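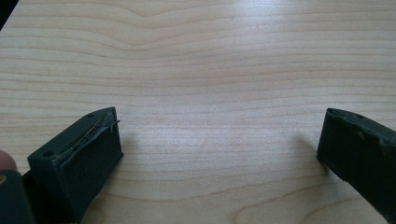

*Two black gripper fingers, open over a pale wood tabletop. The padding on the left one is torn along its top edge.*

**Birketico opens its Wednesday evenings to anyone who wants to teach a robot**

If you have ever wanted to show a robot how to fold a dish towel, Birketico would like to have you over. The small workshop on the second floor of the old Kiltine building is opening its doors on Wednesday evenings through November, and people from the neighborhood are welcome to come in, sit down at a table and do everyday chores with a gripper held in one hand.

The chores are about as homey as they come - stacking cups, putting spoons in a drawer, setting out napkins. A camera on the gripper records each try, and the recordings go into training for Drondeck, the two-armed kitchen helper the shop has been building with its partner Niazi. The group has collected nearly 2,000 demonstrations so far and would dearly love a good many more before the winter break.

"My first towel took me forever, and I fold towels at home every single day," said Zeeshan Dogar, who runs the sessions and is happy to sit with newcomers for as long as they need. "You have to slow down and let the fingers do it. After a while your hand gets the idea, and then people don't want to stop!"

All that squeezing is hard on the fingertips, and Dogar spends a fair bit of his week gluing down or replacing the rubber pads. He said he would be glad to hear from anyone who knows a tougher material that still grips a wet cup.

There is room for 12 people each evening, and a session runs two hours with a break for tea and whatever someone has baked. No experience is needed, and left-handed visitors are especially welcome, as the shop has very few left-handed recordings. Sign up at the front desk or just come by at 6:30 p.m. and ring the side bell.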